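5 February 2022
By Ungate staff

The group at Stumico has been collecting household demonstrations in Kawaguchi since September. By the end of January it had 1,144 of them that it was willing to train on. The head of collection, who asked that we leave names out of this, agreed to talk through how the work is done and why it goes as slowly as it does.

A demonstration, in her use of the word, is a single run at a single task. An operator wearing a headset and gloves moves, and the humanoid moves with him. The joint positions and the view from the robot's head are saved together. When the task is finished, or has plainly failed, the operator says stop and an assistant puts things back for the next run.

"People expect me to talk about the model," she said. "I can talk about the model for five minutes. The rest of my week is whether the duster was where the sheet says it was."

The sheet is a plan written the evening before. It lists the task, the object, where the object starts and which hand is meant to do the work. Dusting was added late in the autumn, after a run of tasks with cups and boxes that she now calls too easy. A cup keeps its shape when fingers close on it. Feathery and frilly things give way, and the camera has trouble saying where their edges are.

"With a box, the hand either has it or it doesn't. With something soft you can have two fingers in the fluff and feel sure you are holding it. Then you lift and you have nothing. The operator learns to go for the handle. We want the model to learn that too, so we need a lot of approaches, from a lot of angles, including the ugly ones."

She is against tidying the rooms for this work. Furniture stays, and so do plants and bedding. Her reasoning is that a policy trained over bare floor tends to treat the first chair leg it meets as part of the task. Low starts, with the object on the floor close to a piece of furniture, are on the sheet every day.

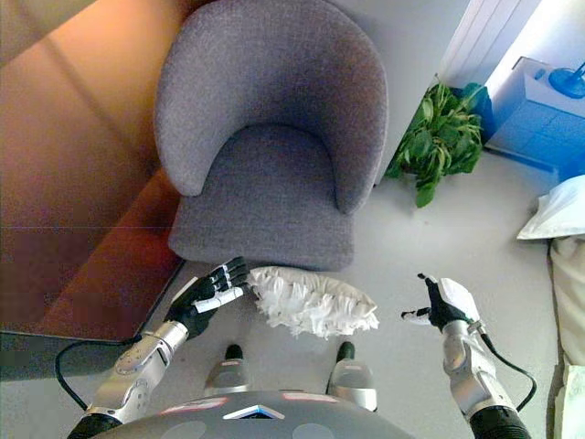

One of the operators disagreed about the low starts. He thinks there are too many of them, that the reach is hard on the shoulders after the first hour, and that the later runs of a session teach the robot how a tired person moves. He would trade a third of them for work at table height.

She has heard this before and grants part of it. Sessions used to run as long as the operator was willing. They are now limited to 9 runs, followed by a break with the headset off, and operators may mark a run as tired without giving a reason. Those runs are kept in a separate folder. So far they have not been used for training.

"He's right about the shoulders," she said. "I don't think he's right about the table. If we only collect what's comfortable, we get a robot that works in a comfortable place."

The recording software is called Derex and was written in house. It does two jobs. It lines up the arm data with the video, and it asks the assistant a few questions at the end of each run: did the grasp hold, did the other hand touch anything, was the start position correct. The answers take a few seconds to enter. In the first weeks the assistants put them off until lunch and filled them in from memory, and she had to throw out most of that work.

We asked what makes a run unusable. Dropped video frames are the usual cause, she said. After that come runs where the operator hesitated for so long that the pause would be learned as part of the motion. A clumsy grasp is not grounds for removal. Neither is a drop, provided the operator went back and picked the thing up again.

"I like those, to be frank. A clean run shows the model one way to do it. A drop and a second try shows it what to do next, and that's the part we were missing last year."

The hand that isn't working gets attention as well. Early operators let the free arm hang or drift, and the first trained policies did the same, sometimes knocking the object away before the other hand got there. The instruction now is to keep the idle hand open and in front of the body, where the head camera can see it.

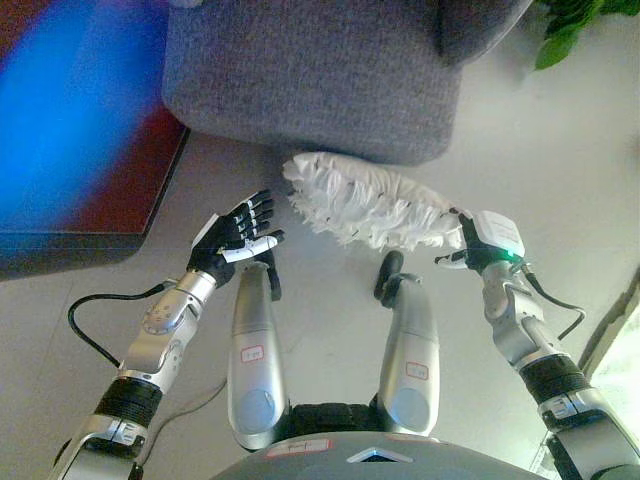 Duster held by the handle in the right hand, left hand open.

Two people have to agree before a run is added to the set. Each watches it at double speed and marks the moment the fingers close. If their marks are far apart, the run goes back for another look. She does a share of this herself, mostly in the afternoon.

The plan for spring is to keep the same tasks and change the homes. Two apartments in Kawaguchi have been arranged, both smaller than the present one. She would not give a target for the number of runs.

"I gave a target in September," she said. "People hit it, and I had to delete a lot of what they hit it with."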